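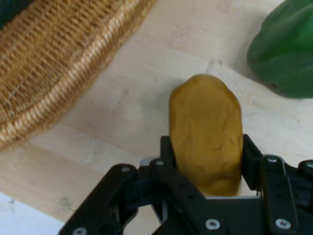 Figure 3. Gripper holding the modeling clay item, with the basket and green pepper also on the table.

4.2 What the purchase price leaves out

Most of the planning documents we read treat the gripper as a single line in the budget. The Dilmont proposal, which is better than most, gives it one row, with a price, a delivery date and a blank column headed "other." We asked what belonged in that column and got three different answers from three people who had signed the form.

Our own view is that the blank column is where the money goes. At Nastdale we kept a log of every hour spent on the arm over 21 working days in the fall. Of 200 logged hours, 149 went to something other than running the task: mounting, cabling, rewriting the grasp settings, cleaning the fingers and waiting for parts. We do not claim that this ratio holds elsewhere. We do claim that a plan which assumes zero is wrong, and every plan in our sample assumed zero.

Soft items are a useful test of such plans. Modeling clay (Figure 3) is cheap and easy to find, and sellers like to show it because a parallel grasp on a soft lump looks careful. It is less clear what a buyer should conclude. Clay takes dents and keeps them, so a grip that would be a failure on fruit can pass as a success on clay. A buyer who wants to handle produce should ask for trials on produce, with the force settings written down, before agreeing to a price. Two of the five vendors we contacted were willing to do this. The Ondieki sales team offered a video.

We are also doubtful about the usual argument for buying a second gripper at the same time. The discount is real, but so is the drawer where the spare sits until its warranty has run out. Lisham bought two in December and had not opened the second box when we visited the following year. A smaller order, with money held back for fingers, screws and staff time, would have served them better – though it would have been harder to get approved, as Masilela pointed out to us more than once.

Table 2 therefore reports costs per completed pick over the first 400 picks instead of the price per unit. We count only picks where the item was released at the target without help from the operator. This rule is strict, and it makes every system in the table look expensive. Readers who prefer a looser rule can work from the raw counts in the appendix, which list assisted picks separately.

One limit should be stated. The log was kept by the same people who did the work, and they may have rounded up on bad days. We compared it with the door records for one week and found no large gap, but one week is a thin check.

Comments (3)

Stella Sang
Does the 149 include training new operators? We budget that under staff, so our totals would look much lower than yours for the same work.

Umut Dağdelen
Agree on clay. I would go further and leave it out of acceptance tests completely. Also, the warranty point depends on whether the term starts at delivery or at installation. Ours starts at installation.

Wycliffe Gachanja
Table 2 is missing from the version I downloaded. Could someone repost it?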